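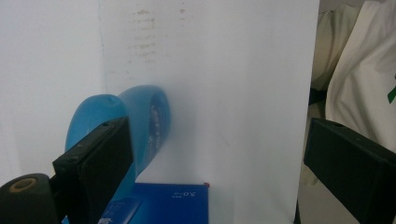

4. What changed at the packing benches

4.1 Setting and method

The Ridgeway site in Zaltdale packs mixed household orders: bottles, boxed goods, folded cloth items and whatever else the catalog holds that season. Before the change, each order was picked and packed by one person from start to finish. The new arrangement splits the work. People teach a grasping system how to handle awkward items by doing the handling themselves with a hand-held gripper, and the trained arms then take over part of the bench work, with a person nearby who steps in when an item defeats them.

We spent 4 weeks on the floor in June, covering early and late shifts, and interviewed 6 workers at length. We also went through the shift log, which held 1,143 entries for the period. Of these, 188 were marked by staff as a "hand-back," the local word for an item the arm passes to a person. The log was never meant for research, and its entries run from one word to half a page. We found the half pages wonderful.

4.2 The demonstration bench

Figure 3 shows the demonstration bench from the point of view of the gripper, with its two black fingers apart, a light blue bottle between them and a dark blue box lower down, against an upright white backing sheet. Fabric hangs off to the right.

We had expected demonstration work to be seen as a dull side job. It was the most talked-about task on the floor. Workers who had packed for years found that they had to slow down and notice their own hands, and several told us they had never thought before about where they take hold of a bottle or how they come at a box when something is resting near it. One packer described it as being asked to explain how you walk. She then spent most of her break showing us, with a mug and a lunch tin, three different ways of reaching past one thing to get another.

This is skilled work, and we think the literature has been slow to say so. A good demonstration needs a clean approach, a steady close and a release that another pair of hands (or another machine) could follow. Rounded items were spoken of with real respect. Boxes were thought easy until they sat close to something soft, and fabric had its own small group of specialists, who traded tips at the end of the shift and did not always agree with each other.

4.3 Who gets to teach

At first the shift leads chose the demonstrators, and they chose the fastest packers. That seemed sensible, but speed at packing and clarity at demonstrating turned out to be different gifts. Fast packers often combined two motions into one, and the engineers from Ustesstead, who had set up the system, asked them to pull the motions apart again. Some enjoyed the puzzle. Others asked to go back to the line, and were allowed to.

The rota was then opened to anyone who wanted a turn. We watched a trainee with no packing record to speak of become one of the people others came to for advice, and it was a pleasure to see. Older workers with sore wrists also asked for more bench time, although the hand-held tool has its own weight and two of our interviewees said they felt it in the forearm by late afternoon. Pay had not been adjusted when we left. Every person we interviewed brought this up before we did.

4.4 Hand-backs and the new rhythm

The hand-back changed the day more than the arms themselves. Packing used to have a steady beat. Now there are quiet stretches, then a run of hard items all at once – a bottle lying at an angle, a box half covered, a sleeve caught under both. Some workers liked the variety. Some missed the beat, and one said that the day felt longer though her feet hurt less.

What excited us most was the use people made of hand-backs. On the late shift, staff began setting aside the items that had failed and taking them to the demonstration bench the next morning, so that a problem met at night became the day crew's first lesson. Management had not asked for this. Delorme, in his earlier study of the Trullau depot, reports a similar habit growing up around label printers, and we borrow his term "floor repair" for it (Loïc Delorme, personal communication).

Floor repair depends on time that appears in no schedule. When orders were heavy the set-aside shelf filled up and stayed full, and notes in the log became shorter. We return to the question of protected time in Section 5, together with the pay question and the workers' own proposal for a shared rota across both shifts.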